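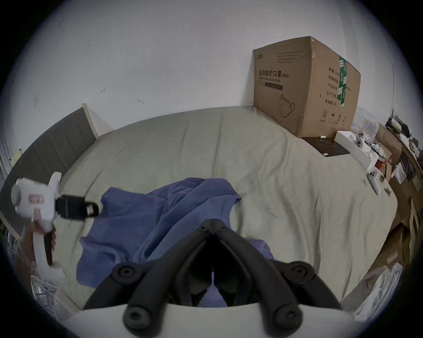 보낸 사람: Marleny Paucar
받는 사람: 홈브루잉 말고 빵 굽는 모임 메일링 리스트
제목: Re: 호밀 스타터가 3일째부터 조용해요

안녕하세요, 마를레니예요. 답장이 좀 늦었죠. 마두 님 메일은 받자마자 읽었는데 할 말이 너무 많아서 자꾸 미루다가, 오늘은 반죽 1차 발효 돌려놓고 앉아서 씁니다. 길어질 것 같으니까 차 한 잔 옆에 두고 읽으세요 ㅎㅎ

Madhu Rana 님이 쓰셨습니다:
> 다들 안녕하세요. 9월 들어서 처음으로 호밀 스타터를 만들어 보고 있습니다.
> 첫날에는 별일 없었고 둘째 날에 갑자기 병 위까지 부풀어 올라서 완전히
> 성공한 줄 알았어요. 그런데 3일째부터 거품이 거의 없고, 5일째인 지금은
> 위에 물만 조금 떠 있습니다. 냄새는 젖은 양말이랑 풋사과를 섞어 놓은
> 것 같아요. 밀가루는 네카우(Nekau) 통호밀이고 물은 그냥 수돗물입니다.
> 죽은 걸까요? 버리고 다시 시작해야 하나요?
> 그리고 병은 꼭 유리여야 하나요? 집에 플라스틱 통밖에 없어서요.
> 마두 드림

일단 버리지 마세요!! 제발요. 저도 처음 만들 때 딱 그 시점에서 두 번이나 버렸어요. 둘째 날에 확 부푸는 건 우리가 원하는 효모가 한 일이 아닐 때가 많아요. 가루에 원래 붙어 있던 다른 세균들이 먼저 신나게 가스를 만드는 거고, 반죽이 점점 시어지면 걔네가 못 버티고 조용해져요. 그 사이에 효모랑 젖산균이 자리를 잡는데, 그게 겉으로는 아무 일도 없는 것처럼 보이거든요. 그래서 다들 3일째에서 일주일 사이에 포기해요. 마두 님 스타터는 지금 그 지루한 구간에 있는 것 같습니다.

냄새도 저는 크게 걱정 안 해요. 젖은 양말이라니까 좀 웃었는데(죄송해요) 풋사과 쪽이 섞여 있다면 시어지고 있다는 얘기니까 방향은 괜찮아 보여요. 다만 분홍색이나 주황색 줄이 보이거나 털 같은 곰팡이가 피면 그건 망설이지 말고 통째로 버리세요. 위만 걷어 내고 쓰는 것도 안 돼요. 위에 뜬 물은 대개 배가 고프다는 뜻이고, 따라 버려도 되고 그냥 섞어도 돼요. 저는 따라 버리는 편이에요. 섞으면 좀 더 시어지는 느낌이라서요.

이제 뭘 하면 되냐면요, 저라면 이렇게 할 것 같아요. 오늘 저녁에 잘 저은 다음 20그램만 남기고 나머지는 덜어 내세요. 거기에 호밀가루 20그램, 물 20그램을 넣고 숟가락으로 싹싹 섞어요. 하루에 한 번, 같은 시간쯤에. 아무 변화가 없는 동안은 하루 두 번 주지 마세요. 저는 예전에 조바심이 나서 아침저녁으로 밥을 줬더니 오히려 더 늦어졌어요. 산도가 올라가기도 전에 계속 묽혀 버린 거죠. 다시 부풀기 시작하면 그때 두 번으로 늘리면 됩니다.

물은요, 수돗물 그대로 써도 되는 동네가 많긴 한데 소독약 냄새가 나는 날이 있으면 주전자에 받아서 하룻밤 뒀다가 쓰세요. 저는 게을러서 브루마(Brumar) 정수 주전자에 늘 물이 있으니까 그걸 씁니다. 꼭 그 제품일 필요는 전혀 없어요. 그것보다 온도가 훨씬 중요해요. 9월이면 낮에는 아직 덥다가도 밤에 창문 열어 두면 부엌이 꽤 서늘해지잖아요? 저희 집은 새벽에 부엌이 제일 추워서 스타터를 냉장고 위로 옮겨 놓고 잡니다. 불만 켠 오븐 안도 좋은데, 거기 넣어 놓고 잊어버린 채 예열하신 분이 이 리스트에만 몇 분 계시죠. 이름은 말 안 할게요. 오븐 손잡이에 쪽지 붙이세요, 꼭.

병 질문도 하셨죠. 플라스틱도 괜찮아요. 식품용이고 안쪽에 긁힌 자국이 많지 않으면 문제없습니다. 유리를 추천하는 건 옆에서 거품이 잘 보여서 그런 거고요. 저는 산도(Sando) 피클병을 씻어서 쓰는데 입구가 넓어서 숟가락이 바닥까지 잘 들어가요. 뚜껑은 꽉 잠그지 말고 얹어만 두세요. 고무줄 하나를 반죽 높이에 맞춰서 끼워 두면 얼마나 올라왔는지 바로 보여요. 플라스틱 통이면 유성펜으로 선을 그어도 되고요.

그리고 덜어 낸 반죽 아깝다고 다 모아 두는 거, 처음 일주일치는 하지 마세요. 그 시기 건 맛도 별로고 뭐가 자라고 있는지도 모르니까요. 안정되고 나서부터는 얼마든지 모으세요. 저는 냉장고에 한 통 모아 뒀다가 파 송송 썰어 넣고 전처럼 부쳐 먹어요. 라타나폰(Ratanaporn)이라고 저희 동네에 태국 식료품 가게가 있는데 거기서 파는 튀긴 샬롯을 뿌리면 진짜 맛있습니다. 크래커로 구워도 좋고, 그때는 얇게 밀수록 좋아요. 생각보다 훨씬 얇게요.

아, 가루 얘기를 빼먹을 뻔했네요. 네카우 통호밀은 저도 써 봤는데 입자가 좀 굵어서 물을 천천히 먹어요. 섞은 직후에 묽어 보여도 한참 있으면 되직해지니까 가루를 더 넣지 마세요. 그리고 호밀은 밀처럼 쭉쭉 늘어나는 반죽이 아니라서, 잘되고 있을 때도 두 배 넘게 솟지는 않을 수 있어요. 인터넷 사진 보고 비교하면 속상하기만 해요. 저는 윗면에 잔구멍이 숭숭 나 있고 숟가락으로 갈랐을 때 속이 스펀지 같으면 합격으로 칩니다.

언제 첫 빵을 구워도 되냐고 아마 다음 메일에서 물어보실 것 같아서 미리 씁니다 ㅎㅎ 밥 주고 나서 부푸는 게 사흘 연속으로 비슷하게 나오면 구우세요. 첫 빵은 욕심내지 말고 가루 300그램짜리 작은 걸로요. 식빵틀에 넣어 구우면 모양 걱정도 없어요. 호밀 비율이 높으면 굽고 나서 바로 썰지 마시고 하루 재우세요. 저 이거 매번 못 참고 썰었다가 칼에 떡처럼 붙어서 후회합니다. 매번요. 지난번에도 그랬어요.

제 첫 빵은 벽돌이었어요. 과장이 아니고 남편이 문 받침으로 쓰자고 했어요. 결국 얇게 썰어서 바싹 말린 다음 수프에 넣어 먹었는데 그건 또 맛있더라고요. 그러니까 첫 판이 납작하게 나와도 썰어서 말리세요.

혹시 다른 분들 중에 호밀로 시작해서 중간에 흰 밀가루로 갈아탄 분 계신가요? 저는 반반 섞어서 며칠에 걸쳐 바꿨는데, 한 번에 바꿔도 괜찮다는 분도 있어서 궁금해요. 냉장고에 넣어 두고 오래 집 비우신 분들 경험담도 좋고요. 저희 건 3주까지는 버텼는데 그 이상은 무서워서 못 해 봤어요.

마두 님은 일주일 뒤에 어떻게 됐는지 꼭 알려 주세요. 그때까지도 조용하면 제 걸 조금 말려서 우편으로 보내 드릴게요. 종이 포일에 얇게 발라서 말린 다음 부숴 넣으면 일반 봉투에도 들어가요. 주소만 따로 저한테 보내 주시고요, 리스트 전체로는 보내지 마세요!

타이머 울리네요. 반죽 접으러 갑니다.

마를레니

추신: 지난번에 제가 올린 캐러웨이 호밀빵 레시피에 소금이 빠져 있었대요. 가루 300그램에 소금 5그램입니다. 그대로 구우신 분들 정말 죄송해요. 버터에 소금 뿌려서 드세요...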